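The Listing Said Cozy

I have been looking at houses for two years now, mostly in Clostham and lately in Wokside, and I would like to say a word against the adjective. I have nothing against houses. I would happily own one. But somewhere between the house and me stands a paragraph, and the paragraph has been drinking.

Take "cozy." I knew that one going in. Everybody knows that one. What I wasn't ready for was "efficient," which in Wokside means you can open the oven or the back door but you have to choose. "Mature landscaping" is a tree leaning on the gutter. "Motivated seller" is a roof. And "steps from downtown" is true of any place on earth, provided you don't ask how many steps.
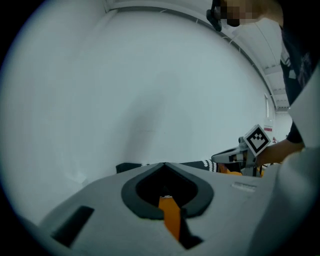
The trade's defense is that no one is fooled. Buyers read the code, agents write the code, and we all meet in the driveway as adults. I used to buy this. Then I spent a Saturday's worth of gas in a single month of May driving to places I would have crossed off in ten seconds if the listing had mentioned the stairs, or the freight line, or the fact that the third bedroom was reached through the second. If the code works so well, why was I standing in somebody's closet being told it could be a nursery?

What I want is dull. I want the ceiling height in the basement. I want the age of the furnace, the direction the living room faces, and what the heating cost last winter. I want to know whether a queen bed fits up the staircase. A used car gets more paperwork than this, and you can't raise children in a used car, at least not for long.

One office near me, Rebelo, has tried it. Their listings run to 9 plain lines and a floor plan with numbers on it. The one I read for a ranch house off the Wovwood road said "kitchen is dated, floor slopes toward the sink." I drove out the same afternoon – I don't think a sentence has ever moved me so fast. The floor did slope toward the sink. I felt I'd been handed the truth by a stranger, and I stood there admiring it like a view.

I didn't get the house. There were 3 offers ahead of mine, so apparently I'm not the only person who can live with a slope.

I said a shorter version of all this on the neighborhood message board and got an answer before dinner.
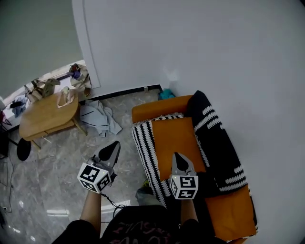 One agent wrote back that sellers read the listing too, and that the sellers are the ones paying for it. Put "floor slopes" in the first draft, she said, and you'll have a hurt phone call by noon and possibly no client by evening. People have loved that kitchen. They want it called charming.

Fair enough, and I hadn't given the hurt phone call much thought. I still think she could make her clients one offer: call it charming, and then put the slope in the next sentence. I'd read both. I might even believe the first one.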